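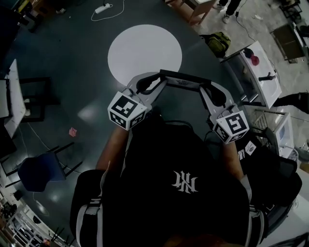
Hand-held gripper with marker cubes, held over the floor mat.

Gripper recording at the Dramham site: questions from staff

Last updated July 7, 2018

What is the hand-held gripper for?
Operators use it to perform handling tasks by hand while the motion is recorded. The recordings are used to program the Forkik packing cells. No robot arm is needed at this stage.

Why are there printed cubes on it?
The black and white patterns let the tracking software work out position and angle. Do not cover, clean with solvent or relabel them. A scratched cube goes back to the tool desk.

Will my job be removed?
No positions at Dramham are being cut under the current plan. Carton loading on Line 2 moves to the cells. The people now on that task transfer to cell setup, inspection or recording, at the same pay grade.

Do I have to take part in recording?
No. Sign-up is by shift, through your line lead. Declining is not noted in your file.

How long is a session?
A session is 50 takes, with a break at the midpoint. The limit is 100 takes per person per day. Wrist or forearm discomfort ends the session - report it the same way as any other strain.

Are the recordings used to measure my speed?
No. Takes are stored under a session number without a name. Supervisors do not have access to the Dovance server where they are kept.

How many takes are needed?
300 for each carton type. The small carton set stands at 194.

What training is offered?
Recording takes one hour to learn. Cell setup is a four-day course, held on paid time, with a practical test on the last day. The test can be repeated.

Who do I contact?
Rasha Khasawneh, process engineering, for the schedule and the equipment. Questions on grade or transfer go to the personnel office.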